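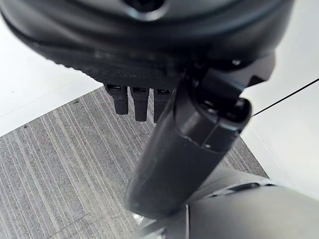
Zuzana Krajčí did not plan to build a kitchen. "I planned to build one arm and to be satisfied," she told me when I visited the shared workshop where she and Grigore Cozma work on the robot they call Skukby. That was in July. By now there is a sink, a countertop and a second arm, and the project has a notebook with 62 pages of corrections.

The two of them meet after their jobs, usually from seven o'clock until somebody is hungry. Grigore writes the control software. Zuzana takes care of everything that can be held with a screwdriver, and she says the division is not always peaceful. "He changes a number and my bracket is suddenly wrong. Then I change the bracket and he says his number was good before."

I asked which part took the longest. She answered at once: the cables. A cable which is too short pulls on the joint, and a cable which is too long catches on the first thing it finds. They have rerouted the right arm four times, and Grigore still wants to try once more — he would like to have all of it on the outer side.

The practice task at the moment is dishes. The gripper has to take a plate by its edge and hold it upright in a rack, between wires that leave very little space. "With toy vegetables you can be a bit rude," Grigore said. "A tomato forgives you two centimeters. The rack forgives you nothing." He keeps a log of the attempts, and on the evening of my visit it stood at 900. He did not want to tell me how many of them he considers good.
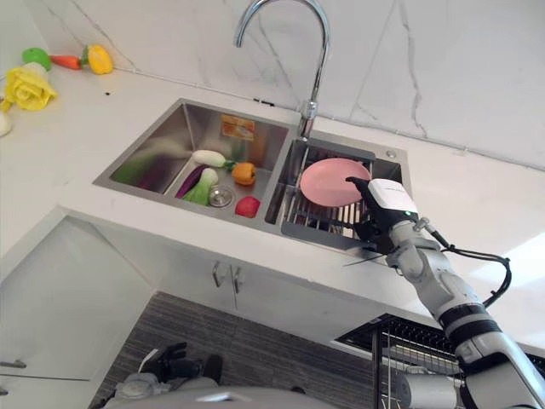
Bleddyn Lougher thinks they began from the wrong end, and that two people with so little free time should have finished the picking up of simple objects before they touched a plate. Zuzana has heard this opinion more than once. "He is maybe right," she said, "but I would have been bored, and then there would be no robot."

For the winter they want to make the grip softer and to slow down the last part of the movement. Grigore is also rewriting the calibration, which now takes 70 minutes. Zuzana asked him to leave her brackets alone until it is finished, and he has agreed to this in writing, on page 62.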